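How to arrange the cables under a desk that goes up and down

When I moved to Drallberg I bought a second-hand sit-stand desk, and for the first weeks I used it only in the low position, for the simple reason that the cables did not permit anything else. The first time I raised it fully, the monitor went dark and the lamp lay on its side. After this I did the work properly, and later I did the same for two desks in our office. I write the steps in the order in which I do them now.

What you need

A power strip with a long cord. Mine is from Paterson and has a flat plug, so it fits behind a cabinet.
A cable tray that is fixed with screws under the desk top.
Hook-and-loop tape on a roll.
A few small plastic ties, but please read the part about ties first.
Adhesive mounts or small screw mounts.
A piece of string and a tape measure.
Masking tape and a pen for labels.

Before you begin

Shut down the computer and pull the plug of the power strip out of the wall. Take everything off the desk which can fall. Then unplug all the cables, really all of them, and lay them on the floor. You will probably find one which is connected to nothing. In my case it was the charger of a telephone that I sold a long time ago.

Put a label on both ends of every cable. Masking tape is enough, and you can write "monitor," "lamp," "speakers" and so on. If you have two black cables of the same thickness, do the labels before you pull them out and not after.

Step 1. Decide what moves and what stays

This is the most important decision, so take time for it. Draw the desk from the side on a sheet of paper. Everything that is fixed to the desk top moves up and down with it: the monitor, the lamp, the tray. Everything that stands on the floor or hangs on the wall stays: the wall outlet, the router, often also the computer.

Cables between two moving things are easy. Cables between two things that stay are also easy. The difficult ones are the cables that go from a thing that stays to a thing that moves, and you want as few of them as possible. Therefore I put the power strip in the tray under the desk top. Then the lamp, the monitor and the speakers take their power from a strip that moves together with them, and only one power cord has to go down to the wall.

If you can fix the computer under the desk top too, do it. A small computer can go on a bracket. A big tower is too heavy for my taste, and I leave it on the floor.

Step 2. Measure with string

Raise the desk to its highest position. Fix one end of the string with tape where the cable will leave the tray, and lead it down to the outlet, by the way the cable will really go. Let it hang a little loose. Mark the string and measure it. Add 12 inches to this length, and you have the length of cable you need.

Do not measure in the low position. I know it is more comfortable, but you will measure too short, and it is exactly the mistake that made my monitor go dark.

Step 3. Mount the tray

The tray belongs in the rear part of the desk top, not so far back that it touches the wall, and not so far to the front that you touch it with the knees. Check where the crossbar and the motor are before you drill. Look at the length of the screws and at the thickness of the top, and put a piece of tape on the drill bit as a depth mark. Mine from Hirnberg came with screws that were too long for my desk and I had to buy others.

Put the power strip in the tray with its outlets facing up or toward you. Plug in the things that move and roll up what is left over of their cables inside the tray. Make the rolls loose, with hook-and-loop tape around them.

Step 4. Make the loop 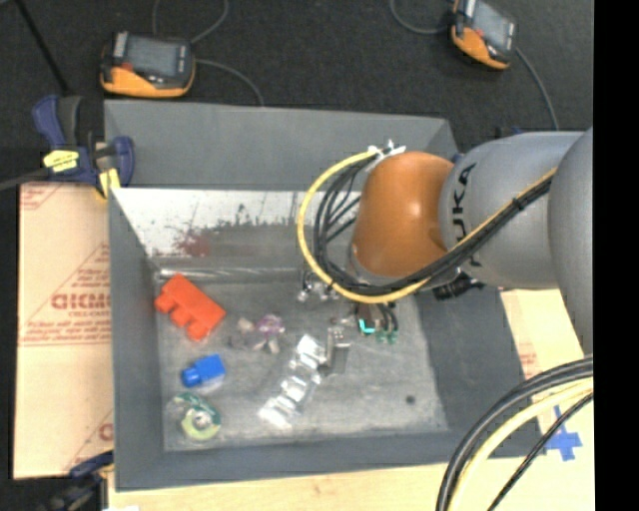 Now come the cables that cross from the part that stays to the part that moves. A cable wants to bend in a large curve, and it wants to bend every time in the same place. If it is fixed tight near the moving part, all the bending happens in one short piece directly behind the plug, and there it breaks inside where you can't see it. So give it a wide loop, like the yellow cable that goes out beside the orange joint on the KUKA arm, down below it and up again across the gray part. The black cables go along the same way inside the yellow one, and a small black tie holds them where they cross over. Do it in the same manner under the desk: let all the crossing cables follow one path, with the thickest or stiffest giving the shape, and strap them at a place where they lie flat on something and do not have to bend.

For the loop under my desk I let the bundle leave the tray at the side, hang down freely and come up again to a mount on the leg. From the mount it goes down along the lower, fixed part of the leg to the floor. Pay attention that the mount is really on the part of the leg that does not move. On some desks the thick part is at the top and the thin part at the bottom, on others it is the opposite.

The loop may not touch the floor when the desk is low. If it does, a chair will roll over it sooner or later. When you have too much length, take it away in the tray and leave the loop as it is.

Step 5. Ties

Plastic ties are cheap and strong, and people pull them much too tight. You should be able to turn the bundle a little inside the tie with two fingers. If the cable looks narrower at the tie, cut it and make a new one. Cut the end flat with a side cutter, otherwise it scratches your hand the next time.

In the loop itself I use only hook-and-loop tape, and little of it. I put one strap where the bundle leaves the tray and one before the mount. Between them the cables must be free to slide a small amount against each other.

Step 6. Test it slowly

Plug in the desk, but not yet the computer. Raise it in small steps and look from below at each stop, with a flashlight. You look for three things: a cable that becomes straight, a cable that gets caught on the crossbar, and a plug that moves in its socket. Then go down in the same way. Repeat the complete travel 5 times. On the second or third time the bundle usually settles into another position than the one you gave it, and it is better to see this now.

After this connect the rest and test once more with everything on.

Some remarks from later

Display cables with big plugs are the first to come loose. If yours has screws, use them.

A cable sleeve looks nice, but it makes the bundle stiff. In our Devden office we took it off again.

Look under the desk again after a month or when you add a new device. I look in June, when I clean behind the furniture anyway, and usually I have to replace one strap.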